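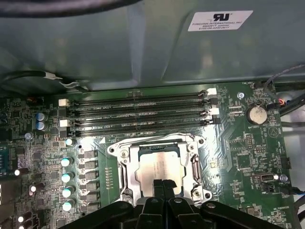 Can a Gripper Replace the Bench Technician? Memory and Processor Handling in Used Desktop Computers

Cadi Samuel, Iolo Owen
Supervisor: Sointu Lappalainen
Project report, July 2018

1. Background

Repair shops open a large number of used desktops to check, swap or add parts. The work is repetitive, but the inside of a chassis is cramped and cables hang over the board. Our partner shop, Clivo, asked whether a two-finger gripper could take over any of it.

2. Tasks

Three tasks were tested: inserting a memory module, opening the processor retention levers, and lifting the processor out of its socket. The board stayed in its metal chassis throughout. Boards with four parallel memory slots were preferred – the latches at both ends give the vision software a clear reference, more so where white and black latches alternate.

3. Results

Memory insertion was attempted 100 times and completed 83 times. Most failures were modules entering the slot at an angle, so that one latch closed and the other did not. The lever task took up to 725 seconds per board, mainly through repeated approaches. A technician does it in a few seconds. Processor removal was stopped after 6 attempts. The heat spreader is smooth and reflective, depth readings over it were poor, and narrow fingertips have little to hold on a part seated inside a metal bracket.

4. Discussion

Memory insertion is close to usable under supervision. The processor tasks are not. Cables were left as found and caused more planning errors than the board itself. A suction tool should be tried on the heat spreader before any further work with fingers – Iolo Owen will continue with this in August.

Search reports
Enter keyword Go

Related reports
Folding Towels with One Arm (Prys Prothero)
Shelf Restocking Trials at Matos
Dishwasher Loading: A Second Attempt (Tadhg Sheehan)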